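The road out past Trurkwood, again

I said last February I was finished with walking advice, and then someone at the bakery told me the road out of Trurkwood was "an easy flat stroll". I have heard that about a lot of roads. I went anyway, with two litres of water and a muesli bar I didn't much like.

It is not flat. I don't know who started that. The climb is gentle, I'll give them that, but it goes on and on, and by the second bend my calves had an opinion. The Visent app on my phone called it "level", the same app that once sent me through a locked paddock, so I've stopped expecting much from it.
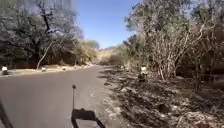 What I will defend is the surface. Everyone in town complains about the bitumen and I can't see why. It's smooth, it's grey, it has a few patches, and you can walk on it without watching your feet. No centre line, which apparently is a scandal, though I've never found that paint made anyone drive better. The white markers on the left do the job well enough.

The big old tree by the verge gets talked up as a shady rest stop. I'm doubtful. The branches are marvellous, all black and twisted, but the leaves are thin on it and I'd want a proper hat as well. I like the pale leaning trunk in front of it more. No one ever mentions that one.

Then there's the colour. The Clulto walking guide, which I paid 18 dollars for, promises "rolling green hills". Maybe in some other month. Mine were low and a long way off, with dry scrub in front of them, and the grass on the shoulder had gone the colour of old straw. I happen to like it that way, but I'd be cross if I'd driven out for green.

I turned back at the Semeniuk gate, 6 kilometres by the guide and a fair bit more by my knees. I'm told the next stretch is the pretty part. We'll see. I'll take a better muesli bar.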